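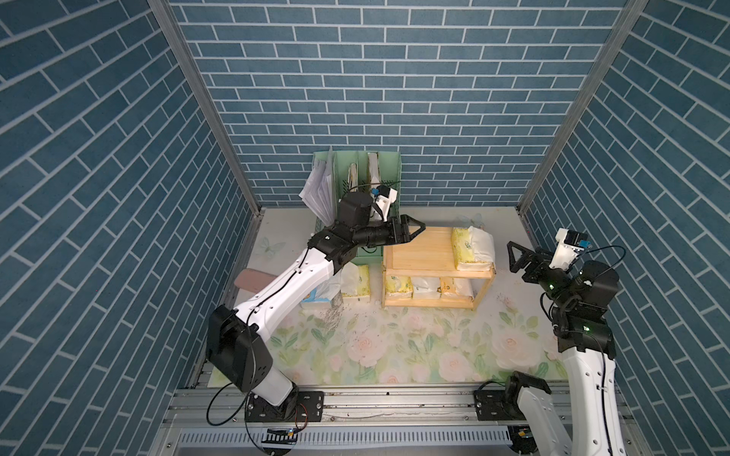
Green file organiser, back left, on the rose-print mat.

Liroston Word Circle
Minutes, 20/06/2023

Present: 4 members. Apologies: 2, one of them spelt correctly.

1. Minutes of the March meeting. Agreed, once "less apologies" had been changed to "fewer".

2. Newsletter style. The question of "whilst" was raised again. Members in favour spoke at length. Members against spoke at greater length whilst the tea was made. Vote tied, 2 each. Held over.
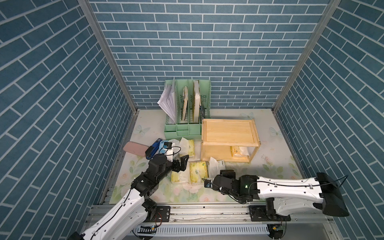
The Chair asked that those with views on "amongst" save them for the same occasion.

3. Place names. Hiltadard is said by residents with a silent d, but they can't agree which one. The Mirnlow branch has offered a ruling. Declined with thanks.

4. Capital letters. Sun to take a capital in the astronomy column and a small s in the weather notes. The picnic report may do as it likes.

5. Word of the quarter. "Twitten" carried. Article of 800 words to be written by the Secretary, who was out of the room.

6. Any other business. A complaint about the word "guesstimate". Upheld.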